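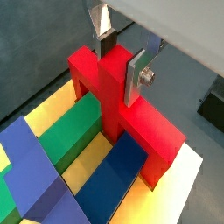

The red piece among the coloured blocks.

I was given my first interlocking puzzle by a great-aunt who didn't believe in wrapping paper. It came in a paper bag with the top folded over, and inside was a wooden ball that fell to bits the second I picked it up. I was eight, and I spent the whole of that rainy April on the lounge room floor trying to get it back together. I've loved the things ever since.

So when the puzzle fair at Stornmont came up this year I was on the early train, sandwiches packed, with a tin of half-finished burrs in my bag and far too much coffee in me. The fair takes over the old woolstore for a weekend every autumn. You walk in from the cold and the first thing that hits you is the smell, beeswax and sawdust and somebody's toasted cheese, and then the sound, which is the small dry clack of hundreds of pieces of timber being slid against each other by people who've stopped talking.

If you've never met a burr, it's a puzzle made of notched sticks that lock together, usually in a sort of three-way cross. The notches are everything. Change one by the width of a fingernail and you have a different puzzle, or a puzzle with no answer at all. Good makers are fussy about it to a degree that's lovely to be near. At one table I was shown two sticks I would have sworn were identical, and the maker winced when I said so.

The packing puzzles are the other great family, and they're the ones I'd hand to a beginner. There's a tray or a box, there are some odd-shaped pieces, and they all have to go in. Simple! Then you're still there at teatime, with one piece left in your hand and a hole exactly the wrong shape for it.
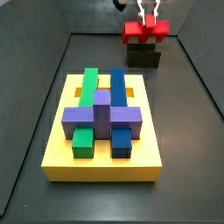
My favourite workshop at the fair was Jiler, a two-bench outfit that works mostly in offcuts. Every puzzle they make comes out of timber that was headed for a skip, old church pews and broken bed frames and once an entire staircase, and they stamp the source on the underside. I bought a six-piece burr cut from a cricket pavilion bench. It cost me 55 dollars and I had it apart on the train home before we'd cleared the outer suburbs (and together again, I'm proud to say, just past the last tunnel).

Across the aisle was Gilani, and they couldn't be more different. Their pieces are painted, bright as lollies, with edges so crisp they nearly squeak. I used to be a bit of a snob about paint. I thought it hid the grain and gave the game away, because colour helps you remember which piece you've tried. Then I watched a girl of maybe ten work through one of their trays, muttering "blue first, blue first, no, blue last", and I changed my mind on the spot. Having a name for a piece lets you think about it when you aren't holding it. The purists can keep their plain walnut, and I'll have one of each.

There's a lending library too, and it deserves a story all to itself. It holds 3,462 puzzles, each in a calico bag with a card, and on the card you're allowed to write one thing for the next borrower. No solutions, that's the rule. I read dozens of them. "Have a snack first." "It does come apart, keep going." "I hated this and then borrowed it twice more." One very old sliding box had 135 borrowings pencilled on its card in all kinds of handwriting, and the lid had gone as smooth as a river stone.
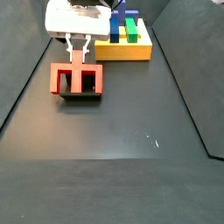
In the afternoon I squeezed into the beginners' cutting class, where 115 of us had put our names down for a dozen stools. I got one by sheer luck. We each took a square length of pine, a small saw and a chisel, and were told to cut three notches. Three! I've repaired chairs. I've built a chook house that's still standing. My notches looked as if they'd been chewed.

What the teacher gave us was a way of checking as you go. Cut shy of the line, try the fit, shave a whisker, try again. Listen to it as well, because a tight joint goes in with a lower note than a loose one. By the end of the hour my third notch took its partner with a soft little thud, and I may have said something out loud.

The prize for the best new design went to Erar, a one-person studio from down the coast, for a box with no visible lid and no moving part I could find. I had it in my hands for twenty minutes and got precisely nowhere. The maker was delighted. I've put my name down for one, and the wait is until next winter, so there's plenty of time to practise on the pavilion bench.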